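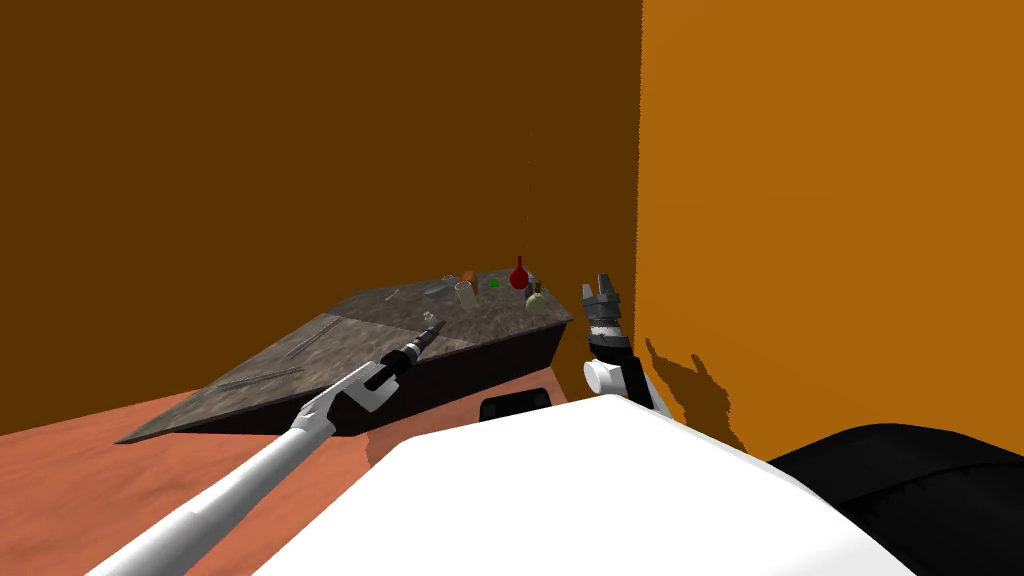 Week 3 handout: Reading a product offer, using the Grivilus bench package

Welcome back, everybody. Last week we stayed with the arithmetic of arms and joints, and a good many of you asked (quite fairly) when we would get around to the business of choosing a machine and paying for it. So this week we put the formulas down for a while and work through one offer from start to finish. The offer is the Grivilus package from Drarkuvano, a simulated two-armed robot with a simulated lab bench to practice on, sold as a yearly license to colleges and small laboratories. Please bring your printed copy of the quote to class, because we will be writing all over it.

What is on offer

The base license covers the robot model with its two arms and parallel-jaw grippers, the room, the granite-look table and a starter set of objects. The set has round flasks in red and olive green, a glass cylinder, a small bottle, a shallow gray dish, a little green cube, thin rods and a few odds and ends. Buyers get 100 seats. A second module, Okham, adds scoring and replay, and it is priced separately on page 2 of the quote. I would like you to read that page slowly, as I missed the renewal terms myself the first time through and had to go back for them with a pencil.

Support runs through Quintero, the reseller, and the quote promises a written reply within 3 working days. Find the sentence that says when those days start counting. It's there, but it takes some hunting.

Why the bench layout matters to a buyer

When you evaluate a simulated bench, look at where the objects are before you look at how handsome they are. A cluster of glassware near the far corner of a table is a very different test from the same glassware spread out within easy reach. The arm has to stretch low over the surface, and the gripper has to come in beside a round flask without brushing the things next to it. Round-bottomed vessels are a nice choice for this sort of exercise, since the curve leaves the fingers so little to settle against. The cube is far more forgiving, and I suggest you begin with it.

Then think about the arm that isn't reaching. With two arms you have to decide where the idle one waits, and a raised position off to the side of the table keeps it clear of the work. It also puts it nearer the wall, so check your clearance there. Ask the seller whether the software reports a near miss with a wall or only a full collision — these are two separate features in many packages, and the quote is silent on the matter.

Lighting deserves a question too. Overhead light gives you strong shadows, and anyone planning to train a vision system will want to know whether the lights can be moved and the wall colors changed. Drarkuvano's brochure says "adjustable environment" and leaves it at that. Write down what you would want those two words to cover.

Cost notes

The quote lists Okham at $462 per year. The base license is on the first page, and you should work out the cost per seat for yourselves, once with the module and once without. Suppose next that only half the seats are ever used, and do the sum again. Schools very often buy for the class they hope to have, and I say that with affection, having done it.

For next time

Write one page, addressed to a department head, recommending that the department buy, wait, or ask for a trial. Include at least two questions for Quintero, worded just as you would send them. If you recommend a trial, name the bench task you would run first and what result would change your mind. Spelling counts a little, clear thinking counts a lot.

Papers are due 27 October 2026, in the tray outside the lab or by upload, whichever is easier for you. The spare copies of the quote are in the blue folder by the door.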